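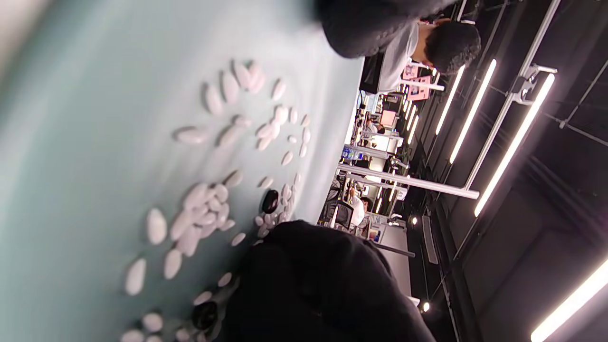 Do detox foot pads draw toxins out of the body?

There's no good evidence that they do. The pads turn brown overnight, and the sellers point to the brown as proof. The usual filling is wood vinegar powder, which darkens when it gets damp. Hold one over a steaming kettle and you'll get much the same colour.

But I slept better after using Padesex pads. Doesn't that count?

It counts as a good night's sleep. People tend to buy these things when they feel at their worst, and most of us feel a bit better a week later whatever we stick to our feet.

The box says "tested on 600 users". Is that a trial?

We wrote to the maker in February and asked. What came back was a customer survey with no comparison group. 600 people who chose to fill in a form can tell you whether they liked the product – and that's all.

What about the Altance tea cleanse?

Same question as always: which toxins, and who measured them? The leaflet names none. Check the label for senna, a laxative. The weight you lose that way is mostly water.

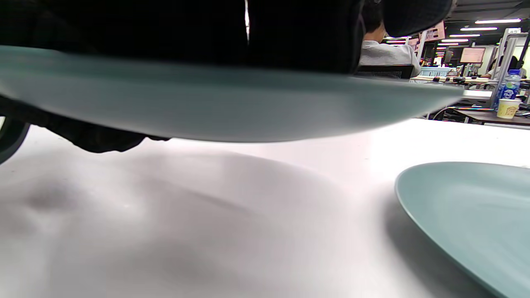 Pale teal plate, white tabletop.

Do I need to cleanse after a heavy weekend?

Your liver and kidneys are already on the job. Eat normally, drink when you're thirsty and go to bed early. If you feel properly ill, see a doctor and leave the 20-day plan on the shelf.

Are any of these products harmful?

Some can be. Laxative teas can upset your salt levels and get in the way of medicines, including the pill. Ask a pharmacist before you start.

Who writes these answers?

Skarphéðinn Thorlacius, who takes no money or samples from anyone selling a cleanse. Last checked 2019-07-14.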